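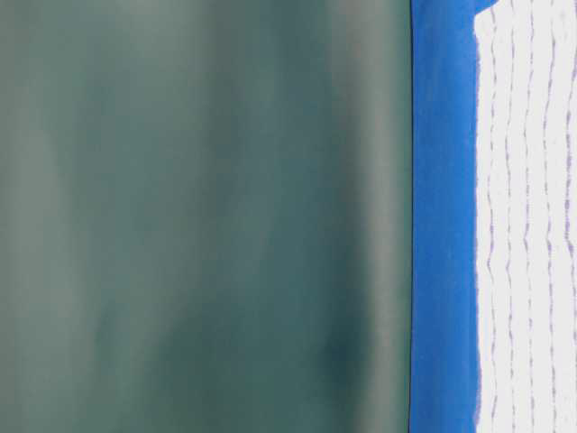 Two Grippers, Three Cameras and One Very Patient Bench

I have wanted to do a proper side-by-side of small robot grippers ever since January, when I bought one on a whim and found out how little the spec sheet told me. So I cleared a bench, borrowed a second gripper and gave myself until 6th April to pick a favorite.

The contenders are the Skudodport two-finger, a light electric gripper with flat pads, and the Stamov soft gripper, which has three rubbery fingers that curl when you pump air into them. Both went on the same Toivonen arm. I ran everything from a Dritside controller, mostly because I already know where its menus hide things.

Picking stuff up

I kept the test dull on purpose: 300 picks for each gripper, all from the same pile of bottle caps, sponges and folded cloths. The Skudodport loved the caps (so fast!) and sulked over the sponges, pinching them into sad little bow ties. The Stamov was slower on everything but it hardly ever let go once it had hold of something. My first 128 picks with it went by without a single drop, and I got up to make coffee feeling pretty smug. Then came the cloths. Neither gripper likes cloth, and I lost most of an afternoon to one dish towel.

The camera question

I'd planned to give the cameras one paragraph, and they ended up eating a week. I tried one on the wrist, one overhead and one fixed close to the work surface. From a fixed spot, focus is a bigger deal than I'd figured. You can have a strip of royal blue and thin wavy lavender lines on white reading nicely, and right next to them a great big patch of teal that's just mush. The software will happily find an edge where two colors meet, but ask it how far away a blurry green area is and it starts guessing.

The wrist camera won for me, running at 60 frames a second. Overhead was easier to set up – and I'd still tell a beginner to start there – but the arm kept blocking its own view.

So which one?

The Stamov kit came to 755 dollars with the air pump, and the pump is loud. Really loud, like sharing a room with an angry fish tank. I'm buying it anyway. If all you ever move is hard little parts, get the Skudodport and enjoy the quiet. I'll be over here with the sponges, and next month I'm having another go at that dish towel.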